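Surkance Home Learning Pages Wire and Cable Tools Contact

Stiff Wire and Bendy Wire: What Is the Difference?

By Zorica Đorđević

Electric wire is used to carry current from one place to another. Most wire has two parts. The metal in the middle is called the conductor. The soft layer on the outside is called the insulation. Current flows through the conductor. The insulation keeps the current in and keeps fingers out.

Two wires can look the same from the outside and behave very differently when you bend them. One stays in the shape you gave it. The other flops back. The reason is inside.

Solid wire

A solid wire has one single piece of metal for its conductor. If you look at the cut end, you see one round dot of copper. Solid wire is stiff. When an electrician bends it around a corner, it stays bent.

Solid wire is used inside the walls of many houses. It is put in place once, fastened down, and then left alone for many years. In the United States, a common house circuit is made for 15 amps. An amp is a unit used to measure how much current is flowing.

Stranded wire

A stranded wire has many thin pieces of metal twisted together. Each thin piece is called a strand. If you look at the cut end, you see a group of small dots packed close together.

Stranded wire bends easily. Lamp cords, phone chargers and the wires in cars are stranded. All of these get moved or shaken during normal use.

The simplest pattern has seven strands. One strand goes in the center and six fit around it. You can check this with seven coins of the same size. Put one coin on the table and push the other six up against it. They fit in a ring with no gaps left for another coin.

Why thin metal bends more easily

Take a thick book and try to bend it with the covers glued and all the pages stuck together. It is very hard to do. Now take the same book with loose pages. It bends, and the pages slide past each other at the edge.

Strands do the same thing. When any piece of metal bends, the outside of the curve has to stretch and the inside of the curve gets squeezed. In a thick piece, the outside is far from the middle, so it has to stretch a lot. In a thin strand, the outside is very close to the middle, so it only stretches a little. The strands also slide past each other as the wire curves.

The twist matters too. If the strands ran straight, the ones on the outside of a bend would always be pulled and the ones on the inside would always be pushed. Twisting moves each strand from the outside to the inside and back again along the length of the wire.

Why wire breaks

Metal that is bent back and forth many times gets tired. The proper name is metal fatigue. A very small crack starts at the surface. Each bend makes the crack a little longer. After enough bends, the metal snaps.

At the Curnova workshop we have a bending machine with a small arm that swings left and right. We clamped a piece of Susetti stranded wire in it and ran it for 700 bends. Then we peeled off the insulation and looked at the strands with a magnifier. None had broken. We put in a piece of solid wire with the same amount of copper and set the machine for 700 bends again. The solid wire snapped before the counter reached 500.

This was one test on one machine. A tighter bend breaks wire sooner, and a wide, gentle bend lets it last longer.

When a stranded wire does wear out, it usually loses one strand at a time. The current then has to squeeze through the strands that are left. That part of the wire can get hot. A cord that feels hot in one spot should be unplugged by an adult and thrown away. 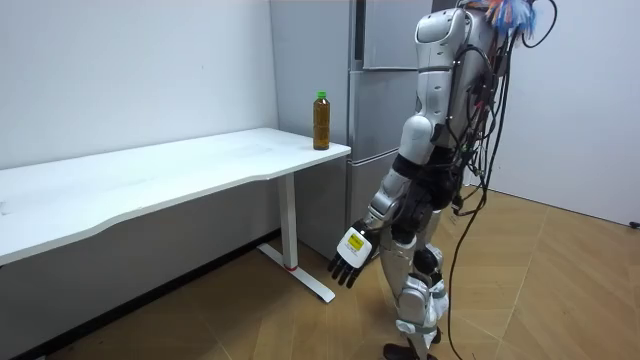
Machines with joints need wire that can follow a moving part, and the joint is the place where a designer looks first. The wire needs some spare length, called slack, so that it is not pulled tight when the part moves. Too much slack is also a problem, as a loop can catch on something. The robot standing by the desk has black cables looped across its shoulder and hanging past its hip, and one runs all the way down to the floor. Blue, orange, red and white wires fan out from the top of its head. Colors like these do not change how a wire carries current or how well it bends. They help a person tell one wire from the next when there are many in a bunch.

Which one is better?

Each kind has jobs it is good at. Solid wire is simple to push into some kinds of connectors, and it costs less to make. Stranded wire costs more because it takes extra steps. The copper has to be pulled thin, then the strands have to be twisted, and only then does the insulation go on.

Stranded wire has one more drawback. At the cut end, the strands can spread apart like the hairs of a paintbrush. A loose strand may touch a metal part it should not touch – this can cause a short circuit. Workers often squeeze a small metal sleeve over the end to hold the strands together. The sleeve is called a ferrule.

Try it at home

You need modeling clay and some cooked spaghetti. No electricity is used. Do not cut or open any cord that belongs to a lamp, charger or other device, even if it is unplugged.

1. Roll one thick stick of clay as long as your hand.
2. Lay seven pieces of cooked spaghetti side by side and twist them gently.
3. Bend the clay into a tight U. Look for cracks on the outside of the curve.
4. Bend the spaghetti into the same shape and compare.

Words to know

Conductor: a material that current can flow through easily.
Insulation: the layer that covers the conductor.
Strand: one thin piece of metal in a stranded wire.
Fatigue: damage from bending or shaking many times.
Ferrule: a metal sleeve for the end of a stranded wire.

Related pages

What Does a Switch Do?
Why Copper Turns Green
How a Battery Gets Its Plus and Minus
The Todorova Knot: Tying Up a Long Cord
Plugs and Sockets Around the World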